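Search this site Enter keyword Go
Thursday, September 14, 2023
By the workshop desk

Packing cell at Jusosholm back up after cable reroute and new finger pads

The two-arm packing cell at Clarance's Jusosholm site is running again after 21 days of short stops. Worn finger pads on one side, a badly routed cable on the other. Neither was a big job. Finding them took most of August.

The cell, known in the building as Jia, takes small closed cartons off a table and sets them down in foam inserts in a larger box. It had been dropping out with a grip fault, always on the same arm, nearly always late in the shift. First guess was the gripper motor. Swapped, no change. Second guess was the cartons, since a new batch had come in with a slicker face. Old batch went back on and the fault stayed.

What finally showed it was running the arm by hand through the full reach at low speed. At the far end of the travel the cables along the arm pulled tight at the wrist, and the signal to the gripper cut out for a moment. The controller read that as a lost part and stopped the lot.

Fix was slack. The bundle was unclipped back to the elbow and laid in again with a wide loop by the wrist, enough for the joint to turn all the way both directions without dragging. Nesska, which services the cell under contract, also asked for the clips to be put on the maintenence sheet so they get looked at and not just walked past.

The pads were a seperate problem. On the other arm they had gone shiny at the tips and cartons were turning in the grip. New pads on both fingers, pivot screws checked for play and nipped up, grip force set back to where it was before somebody turned it up to make up for the wear. Then a fresh zero on both grippers - open, close, open - and the values saved.

Table cloths got re-clipped the same afternoon. Dull job, but a cloth that creeps moves the pick point with it, and the arm goes where it was taught. Clips are now checked at shift start along with the box position.

Test run after the work was 40 cartons at half speed, then full speed with the cell door shut. No grip faults. The counter stood at 2385 cycles when the cell was handed back to the day shift, and the plan is to open the cable clips again after 3 weeks for a look at the jackets.

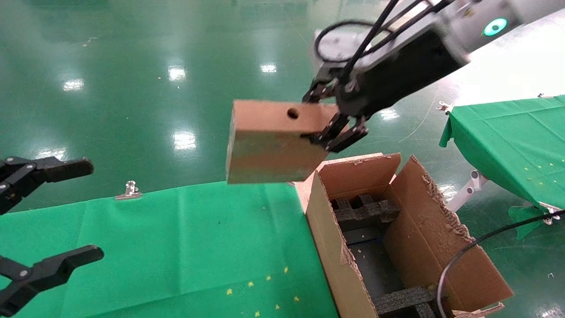
Carton held in one of the cell's grippers, with the cable looping out near the wrist. The open box with its foam inserts is to the right of the table.

Still on the list: a spare cable set on the shelf in Jusosholm, so the next swap doesn't wait on a delivery, and a stop block for the large box, which at the moment is lined up by eye. Clarance says the block is on order. Same cable routing will be tried on the second cell at the next planned stop - no date for that yet.

Filed under: Shop Floor / Maintenance & Repair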